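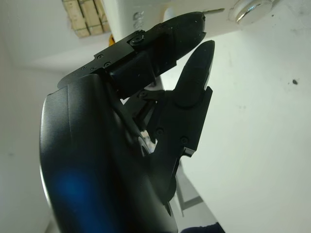

Prunside, 2026-10-08

3.2 Collecting demonstrations

All demonstrations for the toaster task were given by remote control. The operator stands out of reach of the arms, wears a headset, and moves both hands of the robot at once through the Trakmont interface. We recorded 649 attempts and kept 300 of them for training. An attempt was dropped if the operator paused for longer than 45 seconds or if the link to the arms was lost.

Two kinds of view are stored with each attempt: one from the head, which takes in the table and both arms (Figure 4), and one from close behind the fingers. The close view loses the toaster easily -- a small turn of the wrist is enough -- so the operator works mainly from the head view. We did not wipe the table between attempts.
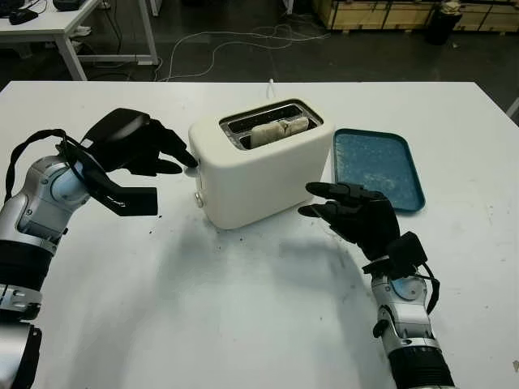 Figure 4. Head view during the toaster task, with bread in both slots and the left hand close to the side of the toaster.

We also tried guiding the arms by hand, as in our earlier work with the Aten controller. Large motions were easy to teach this way, but pressing on a small control was not, and the person's own arms often blocked the head view. Those recordings are left out of the results in Section 4. Start positions for the toaster and tray were changed by the operator after every tenth attempt.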